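Gripper Comparison, Simulation Bench: Pre-Run Checklist with Comments
Rev. 2, August 29, 2025
Filled in by: Iona Urquhart
Scene file: kitchen table, seed 1002
Grippers under comparison: Erkau two-finger, Arneo two-finger

Please read the comments as well as the ticks. I know I go on a bit, but most of what I wish I had known back in March is in there!

1. Scene loads without errors: OK
Comment: It took its time on the first load and was quick after that. If you get a gray window, give it a minute and make yourself a cup of tea before you restart anything.

2. Wrist camera attached to the correct link: OK
Comment: Check this again every time you swap the gripper model, even if you only changed the finger pads. The camera mount goes back to its default when the model is replaced, and it does so very quietly.

3. Both fingers in the wrist view, held object readable between them: OK

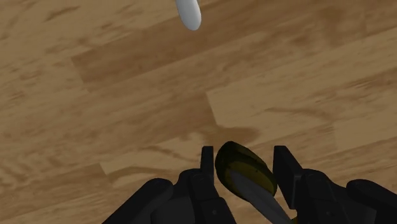 Wrist view, utensil held between the fingers. Item 3.

Comment: I pass this one as long as I can make out both fingertips and the head of the utensil. The handle runs out of the bottom of the view, and I can live with that. Lukik would like a wider lens, and we can certainly talk about it, but then we would have to redo the Erkau runs as well, and I would so much like to finish one honest comparison first.

4. Finger force limit set to the same value for both grippers: OK
Comment: Please type it in by hand for each one. Copying the whole settings block brings the old closing speed along with it (ask me how I found out).

5. Arm clear of the table at the home pose: OK
Comment: Watch the elbow more than the hand. Everybody watches the hand.

6. Approach to the mug from above, no contact with neighboring objects: OK, WITH REMARK
Comment: The small white cup stands just behind the gripper on this approach, so there isn't much room to be generous with the wrist. Step through the descent slowly the first time and keep the contact list open beside it.

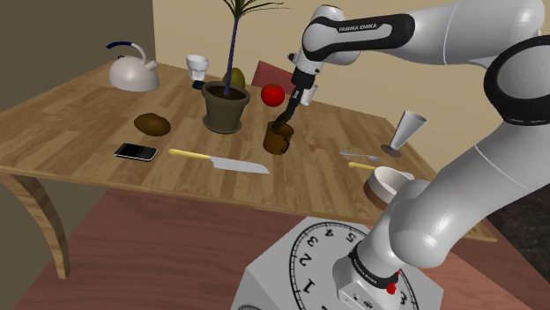 I would also keep the knife and the wine glass in the list of objects to be watched, because a scene reset puts everything back so politely that a knocked glass is easily missed. Kawaguchi keeps a separate contact log for this and I have borrowed the habit.

7. Controller stop tested from the keyboard: OK
Comment: Tested at rest and again in motion. Do both, please.

8. Log folder has space and the run number is correct: NOT OK, fixed
Comment: The counter had gone back to zero. It is now set to 2336, and the next person should carry on from there.

Open points: repeat item 6 with the Arneo fingers, and settle the lens question with Lukik.

Signed: I. Urquhart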